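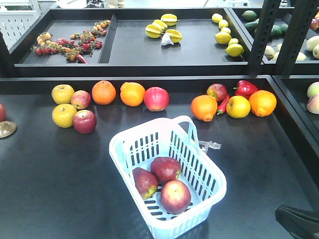
# Why do cars have gears?

Have you ever sat in the back of a car and heard the engine go from a low hum to a loud growl, then suddenly drop back to a hum again? You were listening to the gears changing!

A petrol engine has one big problem. It's only really strong when it's spinning quite fast. If you joined it straight to the wheels, the car would struggle to get moving at all, and the engine would probably cough and stop. So between the engine and the wheels there's a metal box full of toothed wheels, and that's the gearbox.

## Big cogs and little cogs

Think about riding a bike. In an easy gear your legs whizz round and the bike creeps along, but you can climb a steep hill. In a hard gear you push slowly and the bike flies – as long as the road is flat.

Cars work the same way. When a small cog turns a big cog, the big one goes round more slowly but pushes much harder. Say the small cog has 12 teeth and the big one has 36. The small cog has to go round three times to turn the big one once. You lose speed, and you gain push.

First gear is all about push. It gets a heavy car rolling from a standstill. Once you're moving, second gear takes over, then third, then fourth, and each one lets the wheels turn faster for the same engine speed.

## What is the clutch for?

In a manual car the driver has an extra pedal on the left, called the clutch. Pressing it separates the engine from the gearbox for a moment, so the cogs can be swapped smoothly. Let it up too quickly and the car hops like a frog! Automatic cars do all this by themselves.

What about electric cars? An electric motor is strong from the very first turn, so most of them manage with just one gear. That's why they pull away so quietly, with no growl and no pause.

## Try it yourself

Turn a bike upside down (ask a grown-up to help, and keep your fingers away from the chain). Put a sticker on the back tyre. Turn the pedals once, slowly, and count how many times the sticker goes past. Now change gear and try again. Which gear made the wheel go round most?

**Gear words**

- **Cog:** a wheel with teeth round its edge
- **Ratio:** how many turns of one cog it takes to turn another
- **Neutral:** when no gear is chosen, so the engine can run without moving the car
- **Reverse:** the gear that makes the wheels turn backwards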